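Boards > Aviation History > Engines and Systems > Drop tanks on the Bowen trainer conversion

Reading time: 5 min

flekach_fan
I'm writing up the Bowen twin-seat conversion for our museum newsletter and I'm stuck on the drop tanks. The old manual says each tank held 320 liters. The plate on the tank in our store says gallons, but the number has been filed off. Does anybody know which unit the factory used? I would like to get this right before it goes to print.

ijarman
Liters. The Bowen was an export job and the customer wanted everything metric. The gallon plates came off an older tank and were reused. I've seen the same plate on a tank that was plainly too small for the number stamped on it.

Iolo Jarman

slipstream22
I don't agree. The fuel gauges in the front cockpit were in gallons until the second batch. Why would you fit a metric tank to an aircraft with gallon gauges? The pilot would be doing sums all the way home.

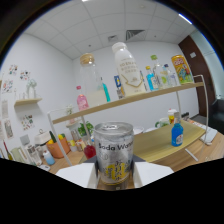 Also, the pylon is the same part as on the single seater, and the load limit stenciled on it only makes sense in pounds. I can't see them redoing the paperwork for one and leaving the other alone.

ijarman
The gauges didn't read the drop tanks at all. They only read the internal fuel. You knew the drops were empty when the transfer light went out. So the gauge units don't tell you anything either way.

slipstream22
Fair point on the transfer light. I still don't buy the plate story. Plates were riveted on at the end, after the pressure test, and the inspector signed for them. Somebody would have noticed the wrong unit.

M_Cadwaladr
I have the parts list for the second batch, the one reissued in February with the green cover. It has two tank part numbers. The first is the plain metal tank from the single seater. The second is the one made by Gradent, with the longer nose and 3 baffles inside in place of the single one. Only the Gradent tank is listed in liters. The older one has no capacity given in the list, just a drawing number.

So both of you could be right, depending on which tank is in the store. Count the filler caps. The Gradent tank has two, one ahead of the pylon and one behind. The early tank has one.

Morfudd Cadwaladr

flekach_fan
Thank you, that helps a lot. Ours has one cap. I had taken it for the later type because of the paint, but paint doesn't prove much on something that sat outside for 22 years.

Does the list say if the early tank was cleared for the two-seater? Our airframe is from the second batch, so it would be nice to hang the thing under the right wing and not have to put up a sign saying it's wrong.

M_Cadwaladr
It was cleared, with a speed limit. There is a note under the part number saying it could be carried "when the later item is not available." It doesn't give the limit. That would be in the pilot's notes, and I don't have those for the second batch.

old_rigger
I worked on these. We used whichever tank came off the truck. The early ones were easier to hang because the sway braces had more room. The Gradent tanks leaked at the rear cap until they changed the sealant – the factory stuff went hard in the cold and we ended up using Indutard, which you had to mix by hand and let stand overnight. Smelled awful. Never had one leak after that.

I don't remember anybody caring about liters or gallons. The bowser had both on the meter. 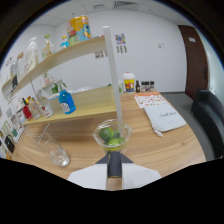
What we did care about was filling them evenly. If you had one full and the other half full, the aircraft would sit down on one leg and the pilot would come back in and complain. The rule on our unit was both full or both off. I know other units flew with part loads, but I never saw it done.

slipstream22
Was that with the early tank, the Gradent, or both?

old_rigger
Both. We tried not to mix types on one aircraft, but it did happen on ferry trips.

ijarman
Mixing types was against the servicing instructions, for what it's worth. Section 5, under external stores. The long nose changed the airflow on that side and you needed rudder trim to hold it straight.

old_rigger
I'm sure it was. They still got home.

slipstream22
I would be careful about putting the mixed fit in a newsletter on one person's memory. No offense meant. I have never seen a photo of it and I have gone through a lot of photos.

old_rigger
None taken. Leave it out if you like.

flekach_fan
I'll leave the mixed fit out for now and stick to the parts list. The draft says the early tank was carried as a substitute and the later one held 320 liters. For the plate I'm going to say the capacity is missing and leave the rest open.

If anyone has the pilot's notes for the second batch, I'd still like to know that speed limit. A scan of the one page is plenty.

M_Cadwaladr
I'll ask the man who sold me the parts list. He had a box of Flekach paperwork as well, and some of the Bowen books may have ended up in there.

Last post Jun 7, 2025

Contact the moderators | Copyright of posts stays with their authors | Back to top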